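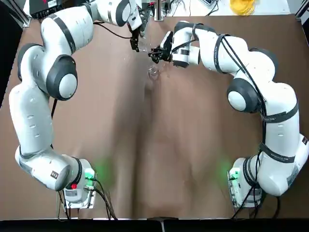 3. Glass at the rim

3.1 Why the rim gets its own section

When I first sketched out this paper I had one short paragraph set aside for rims, tucked in somewhere between washing and drying. Then I sat down with the damage log from Malholm and kept tripping over the same word. Rim chipped. Rim starred. Small bite out of rim, still usable, moved to the ink shelf. I'd expected most of our trouble to come from the sink (everyone blames the sink) and there was certainly plenty of it there, but an awful lot of the entries were about one glass thing being put into another glass thing, on a table, by somebody who was being careful at the time.

So the paragraph grew, and now it's a section. I've kept it to small, clear, unmarked pieces going into wide clear vessels. Coloured glass, anything with a printed scale up the side and anything with a ground joint are left for Section 4, where Guoqing Zou has much more to say about them than I do.

3.2 The pieces and the table

We set aside 28 small glass pieces from the teaching store at Malholm, all of them rounded in one way or another, and all of them things that get dropped into a beaker as a matter of course, either to soak or just to keep them from rolling off the table. Some came with the old Drakos sets, which are a bit thicker in the wall, and the others had lost their boxes long ago, so I can't tell you who made them. Peiyu Hou looked over each one under a lamp before we started and drew any flaw she found onto a card. Those cards turned out to be worth the bother. I'd never have trusted my own memory as to whether a scratch was new.

The vessels were ordinary large beakers, the wide-mouthed sort. I did think about buying fresh ones and decided against it. A beaker that's been through years of teaching has a slightly tired lip, and it's tired lips that people really have to deal with. Peiyu carded those too.

The tabletop was brown. I mention it because I got it wrong the first time round. I'd assumed a dark surface would be the easy one, with clear glass standing out against it nicely, and that a pale bench would be the hard one. What matters far more, as far as I can tell, is where the light comes from and whether anything with an edge to it sits behind the glass. On a plain brown top with soft light overhead, the wall of a beaker more or less goes away and you're left with the lip, a few long streaks down the side and a sort of smudge at the bottom. Put a small clear bulb in front of that and the streaks of one run into the streaks of the other. Which line belongs to which piece? I've stared at it plenty and I still get caught.

3.3 Glass in front of glass

Figure 3 is the case I care about most. It's the moment the bulb is over the mouth and the rim is close enough to touch. Neither piece has any colour to help you. The bulb shows up as curved highlights and a bit of outline, and with a dark fingertip coming down across the middle of it, it reads as two rounded lobes, something like a heart or a couple of bubbles. If you'd never handled it you could fairly wonder whether you were looking at one thing or two.
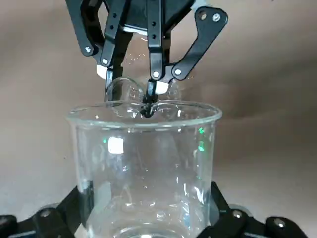

Figure 3. A clear glass bulb held at the mouth of a large transparent beaker. Most of the bulb shows only as highlights and outline.

I showed a print of it to Edgardo Buenaventura, who has been washing and sorting lab glass at Hutby for longer than I've been writing about it, and asked him where the edge of the bulb was. He put his thumbnail on it straight away. Then he moved his thumbnail. Then he laughed and said he'd want it in his hand. I think that's about the best summary of the problem I've come across, and I've been quoting it to people ever since.

The gap is the other part of the trouble. When a rounded piece comes down near a rim, the two curved surfaces make a narrow wedge between them, and that wedge is where a fingertip tends to end up. You're holding the piece by its sides, so whatever's holding it has to go somewhere, and there's only so much room inside the mouth. From above, the wedge looks wider than it is. The highlights on the two walls sit a little apart from each other and your eye takes the space between them as free space, when part of it is glass.

Tariq Bukhari read an early draft and pointed out that I was mixing up two kinds of contact, and he was right, so I'll separate them now. One is the touch, where a piece leans on the rim on its way down and slides past. You hear a tick. The other is the pinch, where something gets caught in the wedge and the piece is levered against the lip. There's often no sound at all. We'd been writing both down as "contact" in the early sheets, which made a mess of the first week, and those sheets aren't used in what follows.

3.4 What people did

We asked the people who normally put the glass away to carry on doing it, with no coaching and no hurry, and Deming Gu and I sat off to one side with the sheets. Three habits came up over and over.

The first was the straight drop-in. Piece held high on its sides, lowered down the middle, let go near the bottom. When it goes well it's lovely to watch. It needs a wide mouth and a piece that's short enough for your fingers to fit in after it, and people who used it on a narrower beaker tended to let go early.

The second was the lean. You bring the piece to the rim, let it rest there for a moment on the lip, get a fresh grip and tip it in. I'd been taught never to do this and I was quite prepared to write a stern paragraph about it. But the people who leaned on purpose were gentle about it, and the glass they handled came back to Peiyu's lamp looking fine. The ones who got into bother were leaning by accident. They'd aimed for the middle, misjudged where the lip was and met it while still moving down.

The third was tilting the beaker, which I'd forgotten people do. One hand tips the vessel over, the other slides the piece in along the wall. It's slow, and it ties up both hands, and it's hopeless if there's already water in there. Guoqing swears by it for anything thin. I've started doing it at home with the good tumblers.

At the end Peiyu went through everything again with her cards. She found new marks on seven of the small pieces, all of them light. Three of those were in a spot that matched where the piece had been held, and Deming reckons they came from the pinch; I'm inclined to agree with him, though I wouldn't want to hang a whole theory on it. The beakers I can say less about. A worn lip hides a new nick very well, even under a lamp, and on a couple of them Peiyu and I simply couldn't settle whether the drawing on the card showed the same mark.

3.5 Making the rim easier to find

People asked me for tips every time I talked about this work, so we tried a few things, in a loose way, near the end.

A strip of dark card stood up behind the beaker helped more than anything else. It gives the lip a hard line to show against, and once you can see the far side of the rim you can guess the near side quite well. The card has to be behind and a little below the rim. Lay it flat under the beaker and it does next to nothing.

Moving a lamp round to the side was good too, although it cuts both ways. You get one strong bright line along the lip, which is what you want, and you also get a second bright line on the bulb, and the two like to cross each other at the very moment you need to tell them apart. Edgardo's fix was to shift his head a little from side to side before lowering anything. The line on the rim stays put better than the one on the bulb. I tried it and felt silly and it worked.

A drop of colour in the water is the old classroom trick, and it's fine for finding the water. It doesn't do much for the rim, which is up in the air where the colour isn't.

We also tried a soft ring cut from old tubing, slit along its length and pushed over the lip. I was very keen on this one! It protects the glass and you can see it from across the room. The students at Malholm took the rings off, though, every single time, and left them in the drawer, and when I asked they told me the ring was in the way of pouring. Fair enough. Falar sells a thinner one in clear silicone, which we didn't test, and I have some doubts about making the ring clear in the first place.

3.6 Some things I'd do differently

I'd card the beakers twice, by two people, before anybody touched them. I'd keep the touch and the pinch apart from the start. I would also like to get a proper listen to the ticks, since Deming is convinced he can tell a rim touch from a base touch by ear alone and I only ever got it right when I was also looking.

The drying rack is where the same pieces go next, and there the worry is quite different, with the glass sitting still and everything around it moving. Section 4 picks them up at that point.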